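Oscombe Linen and Garment Care: Frequently Asked Questions

Where should items be folded before drop-off?
Any clean, flat surface is suitable. Customers are asked to clear the table of other articles and to fold dark fabrics separately from light ones.

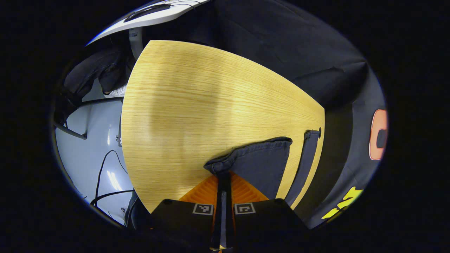 Folded dark cloth on a light wooden table top.

Must belts and straps be removed?
Yes. Detached strips of fabric should be placed in the same bag as the garment.

Is there a weight limit?
Each bag may hold up to 2 kg. Heavier orders are handled by the Drastomley counter.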